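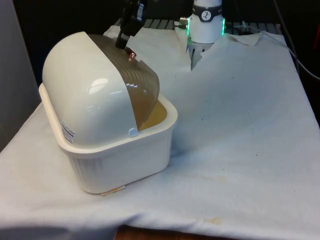 Figure 2. Lidded container in white plastic, with a ribbed base and a translucent panel set into the hood.

4.2 How long do households keep plastic goods?

The Romudmont survey is still the usual source for the claim that people throw out molded plastic goods within a few years of buying them. We have doubts. The survey asked 708 households in Itville to recall the last lidded container they had discarded and to say how old it was. Recall questions of this type favor recent and annoying events. A tub that cracked in the spring is easy to remember, while one that has sat in a closet for two decades never enters the answer at all, and so the survey measures the age of things that failed.

The follow-up wave does little to repair this. Only 105 households returned the second form, and of these, 53 left the age column blank. The authors filled the blanks with the mean of the completed answers and then reported a narrower spread than in the first wave. Any procedure that replaces missing values with the mean will do that. We could not find a version of the analysis that leaves the blanks out.

There is also a problem of definition. Food tubs, pet carriers and document boxes were all coded as "lidded containers," although they are bought for different reasons and wear out in different ways. A carrier may be used on a few trips to the vet and then stored - a food tub may be washed every day.

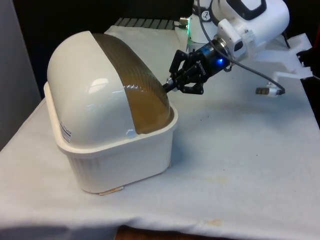 Does a product that is seldom used count as kept?
It counts as kept for as long as it stays in the home, whether or not anyone has opened it in the past year.

The Loltum diaries took this view, and their results point the other way from the survey. Participants went through one storage area every month and wrote down what was there. Median age at disposal came out higher than in Itville for every group of goods. We would not lean hard on this either. People who agree to keep a diary of their closets are probably more careful with their belongings than their neighbors, and the diaries stopped before most of the goods had left the home. The longest lives were therefore estimated from a fitted curve, and the choice of curve matters more than the paper admits.
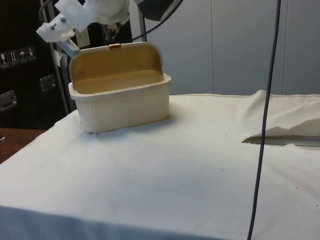 4.3 The Gallardo correction

The Gallardo correction is meant to adjust recall data for items that are still in use. It assumes that disposal in any given year is equally likely at every age. For hinged goods we find this hard to accept, given that hinges weaken with repeated opening. Table 2 gives the Itville figures with and without the correction. The corrected values are higher, as expected, but the ranking of the product groups changes as well, and we can offer no good reason why it should.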